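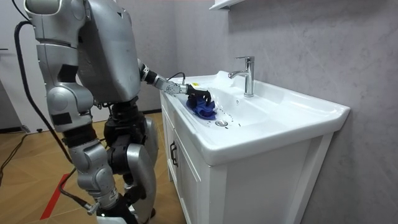 Silver robot at a white vanity, blue cloth in the basin.

Ticket 3042 – Kneath loan servicing, Kosirside branch
Status: open

Symptom: offset balances not applied to variable home loans in the April interest run. Affected: 495 accounts, all migrated from Grolter.

Checked: rate table OK. Link table OK. Nightly job stops at record 90 with error 9, null BSB on the offset side.

Workaround: re-key BSB, rerun single account. Interest recalculates correctly.

20 May 2021: Sornier confirms the import map drops leading zeros. Patch in test – do not rerun the full batch until it is released.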